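食器仕分け工程自動化事業 中間進捗報告書
報告対象期間：4月から10月まで
提出先：Grisinau産業人材基金 事業担当 Nadine Sleiman 様
提出者：株式会社Beslow 給食サービス部 工程改善室 Dénes Tóth

1. 本期間の概要
本事業は、Stillow事業所の洗浄場における箸、スプーン、フォーク類の仕分け作業を段階的に自動化し、あわせて当該作業に従事する職員の職務を再設計することを目的としております。本期間においては、作業動作の記録、機器選定に向けた予備検討、および職員への聞き取りを実施いたしました。機器の本設置は次期に予定しており、現時点で通常の仕分けラインに変更はございません。

2. 動作記録の進捗
動作の記録は、職員が両手に把持具を持ち、食器を一本ずつ種類別のかごに収める方式で行っております。本期間の収録数は802件で、このうち確認を終え、学習用データとして採用したものは342件です。残りについては、つかみ直しの扱いに関する判定基準を統一したうえで、順次確認を進めます。
記録作業は昼の洗浄が終了した後の午後2時半以降に限定し、1回の連続作業時間の上限を31分と定めました。当初は上限を設けておりませんでしたが、手首の疲労を訴える声が複数あり、運用開始後に改めたものです。

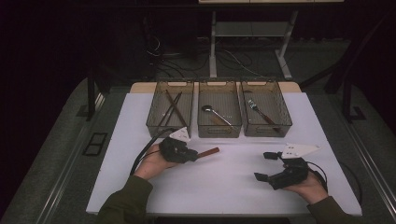

把持具による箸の取り扱い 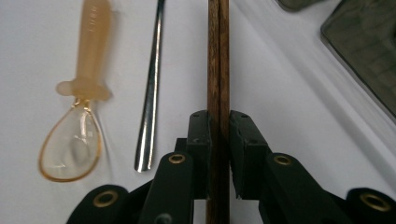

採用に至らなかった記録の多くは、箸に関するものです。箸は細く転がりやすいため、つかむ位置が端に寄ると、かごに収める際に先端が縁に触れます。スプーンとフォークでは同様の事例は少なく、柄の向きをそろえる手順を加えた後はさらに減少いたしました。箸については、中央付近をつかむことを標準動作とし、作業手順書の第2版に反映しております。

3. 職員への影響
Stillow事業所の洗浄場では、仕分けは長く経験者の手作業に依存しており、繁忙時には配膳担当者が応援に入る状態が続いておりました。自動化後は、仕分け専任の配置を廃し、機器の監視、かごの交換、異物および破損品の確認を兼務する職務へ移行する計画です。この移行に伴う人員の削減は行いません。この点は労使協議の場で書面により確認済みです。
聞き取りでは、立ち作業が減ることへの期待が示された一方、次のような意見も寄せられました。
・機器が停止した際、誰の判断で手作業に戻すのかが明確でない
・記録に協力した時間が人事評価上どう扱われるのか知りたい
・破損した箸の見分けは、手で触れなければ難しい
第一の点については、現場の班長に停止および切替の権限を付与する方向で規程案を作成中です。第二の点については、記録作業を通常の勤務時間として扱い、件数を評価に用いないことを全職員に通知いたしました。第三の点は技術的な解決の見通しが立っておらず、当面は目視と手触りによる確認を人の作業として残します。

4. 研修
監視業務への移行に向けた研修を、6月より開始しております。座学と実習を合わせた標準課程のうち、座学部分は対象者全員が修了いたしました。実習は機器の納入時期に左右されるため、Bognár社の訓練施設を借用する案を併せて検討しております。移動を伴うことから、育児や介護等の事情を有する職員には事業所内での代替実習を用意いたします。

5. 予算の執行状況
本期間末における執行率は70パーセントです。主な支出は把持具および記録機材の調達、研修講師への謝金、記録作業に係る人件費です。人件費は、連続作業時間に上限を設けたことで作業回数が増え、当初計画を上回りました。超過分は旅費の未使用額から充当する予定であり、費目間流用の承認申請を別途提出いたします。

6. 課題と次期の予定
次期は、未確認の記録の判定を完了させ、箸の仕分けに限定した試験運転を開始いたします。試験運転中は従来の手作業ラインを並行して維持し、洗浄場の職員が双方の仕上がりを照合します。照合に用いる様式は現在、班長会議で検討中です。
また、かごの形状については、現行品の縁の高さが箸の収納動作に影響している可能性があり、縁の低い製品との比較を希望する意見が現場から出ております。比較に必要な経費は消耗品費の範囲内に収まる見込みですが、実施の可否について貴基金のご意見を伺いたく存じます。

添付資料：作業手順書（第2版）、聞き取り結果一覧、費目別執行表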